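Skeler Opens Its Back Room to Teach a Robot Arm to Tidy Up

16 August 2021
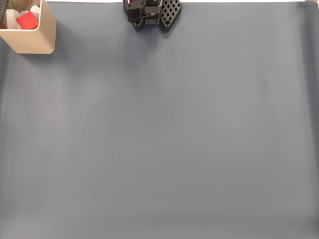
Tassanee Jaidee had expected the work to be dull, and told us over tea that by the second afternoon she was talking to the arm under her breath, the way you might talk to a small child who is trying very hard with a spoon. Every run is a little different, she said, and after a while you start to feel when one is going well before it is over.

The runs she means are the examples that Skeler has been gathering since the start of the month for Nuchit, its new learning program for robot arms. The idea is simple enough to explain, even if it takes a good deal of patience to carry out. A person guides the arm through a small chore, such as lifting a block out of a bin and setting it down on the table, and the computer keeps a record of what the cameras saw and how the arm moved. Then the person does it again, with the block turned another way or the bin pushed over to the other side, and then again after that. Once there are enough of these records, the program is trained on them and gets its chance to try the chore alone.

Enough, in this case, means 2,000 runs. Skeler hopes to have them all by the end of August, with five people taking turns at the controls and a goal of 300 good runs before the first trial training, which the team would dearly like to see done this week.

Boonsong Ongart, who is running the project, is a cheerful man with a great deal to say about bins. A block on a bare table is a fairly easy thing for an arm to pick up, he explained, and most programs learn it without much fuss. Put that same block in a bin with soft packing around it and the job changes, what with the walls to steer clear of and the packing shifting whenever it gets touched. His team spent most of a day just trying out different ways of filling the bin (he was kind enough to tell us about all of them) before they settled on a short list to use in turn.

Runs that go wrong are kept too, in a folder of their own. If the block slips, the person at the controls marks the run and writes a line or two about what happened, and Sunee Wannasri reads through those notes at the end of each shift. She has asked everyone to please write more than "dropped it," and says the notes have gotten a lot better, with one or two of them now running to a full paragraph.

New people get two practice sessions before any of their runs are counted. Kulap Sriwong, the newest of the group, used up most of her first one learning to slow down near the edge of the bin, and she says her shoulders were sore the next morning from holding herself so still!

The plan after blocks is to move on to softer things, starting with folded cloths and small paper bags, though the team has yet to agree on the order. Skeler will hold an open afternoon once the first trial training is done, and neighbors who would like to take a turn at the controls can leave their names at the front desk.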